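**2018-10-04**

**For immediate release**

# Nelline publishes care and handling specification for gloss black household goods

**Kadlec.** Nelline today published Brunusance, a care and handling specification for household goods with a gloss black finish. It applies to all gloss black articles in the company's Bruna range and covers unpacking, inspection, dusting, wet cleaning, storage and returns. The specification takes effect immediately for retail partners. A shortened version for household users will be packed with new stock.

Gloss black is the finish most often mentioned in surface complaints received by Nelline. The company reviewed 1,886 customer and retailer reports before drafting the document. Most concerned marks that could be seen under a ceiling light and could not be seen, or could be seen only with difficulty, in daylight from a window. Dust, fine scratches, finger marks and dried cleaning residue were often reported under the same heading, although each calls for different treatment. A dust speck can be lifted off. A scratch can't, and attempts to rub it away usually make it longer.

Brunusance therefore begins with inspection. The reader is asked to identify the mark first and to choose a cleaning method afterwards.

## Inspection under overhead light

A smooth dark surface reflects a lamp as a bright, well-defined highlight. Where the surface curves, the highlight changes shape, and several lamps in one ceiling will produce several highlights of different sizes. These are reflections and need no treatment. They are useful to the person inspecting, as dust and scratches are easiest to find near the edge of a highlight, where the surface passes from bright to dark.

The specification sets out the following procedure:

1. Place the article on a clean, soft, level base.
2. Switch on the overhead lighting normally used in the room. Do not add a hand torch at this stage.
3. View the surface at a steep angle, then at a shallow one.
4. Turn the article slowly. A highlight will travel across the surface as the article turns. A mark will stay in the same place on the article.
5. Record any mark that remains visible from a distance of 60 centimetres.
6. Repeat after dry dusting. Marks that have gone were dust and are struck from the record.

The viewing distance applies to retail inspection and to returns. Marks visible only at closer range are classed as Grade 1 and are not treated as faults on goods that have been taken out of their packaging. 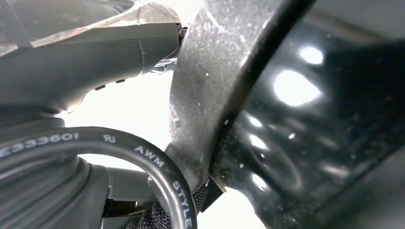
*Gloss black surface under overhead lights. Fine dust specks and small scratches can be seen alongside the bright highlights.*

"We found that people were cleaning reflections," said Sota Hayashi, head of surface finishing at Nelline. "They saw a pale spot, wiped it, saw it again and wiped harder. If there was dust on the cloth, they put a scratch where there had been none. The first page of the specification is there to stop that."

## Grading of marks

Brunusance uses four grades. They replace the terms "light", "medium" and "heavy", which had been applied differently by different retailers.

| Grade | Type of mark | Treatment |
|---|---|---|
| 0 | Loose dust, lint, packing fibres | Dry dusting only |
| 1 | Fine scratch, not visible at the set distance | None |
| 2 | Finger mark, water mark, cleaning residue | Damp cleaning, then drying |
| 3 | Scratch or scuff visible at the set distance | Record and refer |

A single article may carry more than one grade. In that case all Grade 0 marks are dealt with first. Damp cleaning of a surface that still holds dust is the most frequent cause of new scratches in the reports reviewed, and the specification does not permit it at any stage.

Grade 3 marks are referred to Nelline with a written note of their position and length. Retailers are asked not to apply polish, wax or filler before referral. Coatings of this kind can hide the edges of a scratch and prevent its depth from being judged.

## Dry dusting

Dry dusting is carried out with a clean microfibre cloth or a soft brush. The cloth is folded into a pad, laid on the surface without pressure and drawn in one direction. At the end of each pass it is lifted clear, turned to an unused face and laid down again. Circular wiping is excluded, as it carries collected grit back over areas that have already been cleaned.

Feather dusters, kitchen paper and the rough side of a sponge are listed as unsuitable. Compressed air from a can may be used in recesses, joints and seams, provided that the can is held upright and the nozzle does not touch the finish.

Static can draw dust back to a dry surface soon after cleaning, particularly in heated rooms. Where this happens, the specification recommends a cloth that has been lightly dampened and wrung out. The surface is left uncovered for 30 minutes before the article is handled or put away. Anti-static sprays have not been assessed and are not covered.

## Damp cleaning

Grade 2 marks are removed with lukewarm water and a small amount of washing-up liquid. The cloth should be damp enough to leave a thin film that clears by itself, with no standing drops. A second cloth, damped with plain water, removes the detergent. A third, dry cloth finishes the surface.

The following are excluded for all gloss black articles in the Bruna range:

- cream cleaners and scouring powders
- glass cleaners containing ammonia
- undiluted vinegar or lemon juice
- melamine foam blocks
- furniture polish containing silicone

Limescale from hard water shows more strongly on black than on any other colour in the range. Users in hard water areas are advised to carry out the second wipe with water that has been boiled and cooled. Finger marks left for long periods may need a second round of cleaning. Increased pressure should not be used in place of the second round.

## Unpacking and storage

The specification also changes the way goods are taken out of their cartons. In the earlier instructions, the protective sleeve was pulled off in one movement with the article standing upright. Any grit caught between the sleeve and the finish was dragged along the full length of the article. Under Brunusance the sleeve is opened along its taped edge and folded back, and the article is lifted out.

Rings, watches and bracelets should be removed before handling. Cotton gloves may be worn but are not required. Gloves that have been used for carton work are to be changed, as cardboard dust is abrasive.

For storage, articles are to be wrapped singly in soft, uncoated tissue and must not touch one another. Bubble film should not be placed directly against the finish, where it can leave a pattern of faint rings after long contact. Stacking is permitted only with a felt or foam sheet between layers, and the sheet should be shaken out each time it is reused.

Articles on open shop display should be dusted daily and inspected every 14 days. Display stock with a Grade 3 mark must be labelled before sale.

## Trial in retail stores

A draft of the specification was used by selected retail partners in August. Staff followed the inspection and dusting sections in full and supplied written comments. Several changes were made as a result. The order of steps in the inspection procedure was altered so that lighting is set before the article is turned. The list of excluded cleaners was moved to a separate page that can be pinned up in a stockroom. A section on tinted shop lighting was withdrawn and will be considered again for a later issue.

"The comments from stockrooms were mostly about the order in which things are done," Hayashi said. "Staff were already using the right cloths. They were using them after the damp wipe when they should have been using them before it."

## Scope and availability

Brunusance applies to gloss black articles only. Matt and textured finishes in the Bruna range have separate instructions, which remain unchanged. Matt dark grey surfaces in particular should not be cleaned by the damp method given above without first reading the instructions for that finish, as repeated wiping may produce shiny patches.

The full specification is available free of charge to retail partners on request from the Nelline office in Kadlec. Printed copies are supplied unbound with a grading card. Household users can ask for the shortened version at any shop that stocks the Bruna range.

Existing guarantees are not affected. Returns already in progress will be assessed under the earlier terms unless the customer asks for the new grading to be used.

**Notes to editors**

Nelline designs and finishes household goods. Bruna is its range of gloss, matt and textured articles for domestic use. Brunusance is written as one word with an initial capital.

Technical questions about surface grading should be addressed to Sota Hayashi, Surface Finishing, Nelline, Kadlec. Requests for review copies of the specification should be sent to the press office at the same address.

**Ends**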